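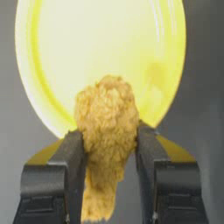
So I have a new hobby, if you can call it a hobby when they pay you for it. Since June I have been going up to the Dradholm workshop on the Estport road and teaching robot arms to move food about. I put my hands on a pair of handles, the arms copy what I do, and everything gets recorded so that later on the robot can have a go by itself. My mum thinks I'm a chef now. I have given up correcting her.

The current job is called "nugget to plate" on the sheet and it is just as glamorous as it sounds. Pick up the nugget, put it on the plate, let go, back off, done. We need 200 good goes of it, and a good go has to be under 14 seconds from start to finish. I read that on my first morning and laughed (fourteen seconds! for one nugget!) and then took far longer than that on my first try, with my tongue sticking out the whole time.

The trouble is that you can't feel anything. When you pick up a nugget with your own fingers you know straight away if you've got it, and you don't squash it, because your hand sorts all that out while you think about lunch. With the handles you only have your eyes. I kept squeezing harder and harder just to be sure, and Lakshmi Mathew had to come over and tell me to stop as soon as the tips touch and then give it the tiniest bit more. She also made me take my rings off, which I sulked about, but they were clicking on the left handle and it was driving the whole room mad.

The other thing I had to unlearn is being quick. I'm a quick person! I wash up like someone's chasing me. But if you whip the arm across, the robot learns to whip the arm across, and it does it without any of the sense you had when you did it. So now I go at a sort of Sunday driver pace. Come down, stop, close, lift, over to the plate, stop, open. I hum while I'm doing it – mostly the tune off the Bisetti ice cream van, which I now can't get rid of at home either.

You also have to start the nugget off somewhere different each time, and I'm hopeless at this. I would have sworn I was putting it down any old where, but Lakshmi showed me a map of all my starts and they were nearly all in one little patch, just where my hand likes to go. If the robot only ever sees it there, it will only ever look there. Now I shut my eyes and plonk it down. Sometimes it ends up close to the plate, sometimes miles off, sometimes knobbly end up the table, and all of those are fine so long as the arm can reach. 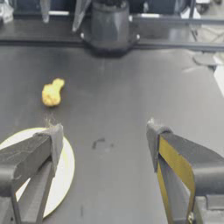

Pallavi Rawat reckons I shouldn't be binning my wobbly goes at all, and that a robot which has never seen anyone miss and try again will just stand there like a lemon the first time it misses. I did argue. I'd been deleting anything with a fumble in it and feeling very professional. But we agreed I'd keep the ones where I miss, come back up and get it on the second try, and mark them on the sheet with an R.

I'm on 85 as of this afternoon, R ones included. My shoulders ache in a place I didn't know I had, so I've put the stool down a notch and that has helped a bit. Echeverri want a version with both arms next, passing from one to the other, and I had a quick play with that before I went home. Managed it 4 times and then lost all idea of which hand was mine. More on that when I've had a proper go at it, and the courgette post is still coming, I promise, I just need to find the photos.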